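Witthorpe on cloth, sizing and the case for a small range

Arūnas Rätsep cut patterns for a contract coat maker before he took over product at Witthorpe, a tailoring label that sells wool jackets and trousers through two shops of its own and a handful of independents. The firm has one permanent range, revised each September, and no seasonal line.

The range stands at 50 styles. Rätsep would like fewer. "Every style needs a block, a graded set of patterns and a stock commitment in each size," he says. "A jacket that sells eight pieces a year takes the same pattern work as one that sells eight hundred."

Cloth comes mainly from Idley, a weaving mill that supplies Witthorpe with a plain worsted and a heavier flannel. Each delivery is checked for width, weight and shrinkage before cutting. Rätsep steams a marked square from every roll and measures it again after a day of rest. "The mill has its own test and I trust it. But their sample is taken at the end of finishing, and our roll has been in a truck since then. If the warp moves by more than 2 percent we send it back or cut it with an allowance. Usually we send it back."

Last year Witthorpe fitted 842 customers in person and kept the measurements. The figures were used to redraw the trouser block, which had been carried over from an older pattern and ran short in the back rise. Waist sizes were left alone. "People know their waist size and get annoyed if you change it," Rätsep says. "The rise they don't know. They only know that the trousers pull when they sit down."

Making up is split between the firm's own workroom and Chowdary, an outside factory that handles trousers and unlined jackets. The full canvas jackets stay in-house. One of these takes nearly 140 separate operations, by Rätsep's count, and he regards the sleeve setting as the slowest to teach. "You can show somebody in a morning. Then it's a year before the pitch is right without checking."

Online orders are accepted for trousers only. Jackets were offered on the site for a time and withdrawn after returns passed what the workroom could re-press and put back into stock. He doesn't expect to bring them back. "A jacket that's wrong at the shoulder can't be altered at a sensible price. I'd rather lose the sale."

Accessories are a smaller question. The shops sell belts and scarves from Grumik – bought in finished, with no changes – and Rätsep has turned down proposals for more.
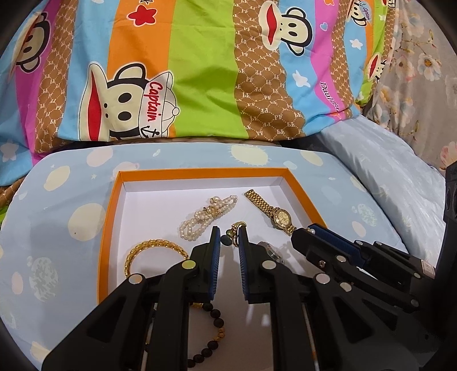
Bracelets, watches and a pendant in an orange-rimmed box.

"Metal has its own sizing, its own repairs, its own suppliers," he says. "I know cloth. If a customer asks which watch goes with the flannel, the staff can give an opinion, but we don't stock one."

He is more willing to talk about cuffs. The new jacket sleeve is cut slightly wider at the hem so that a shirt cuff sits inside it without bunching, and the buttonholes are left uncut until the length is settled. Customers who buy through an independent can have the holes worked at the Witthorpe shops at no charge, provided the sleeve hasn't already been shortened elsewhere.

The next change will be to the flannel trousers, which are getting a deeper seam allowance at the seat. Samples are with Chowdary now.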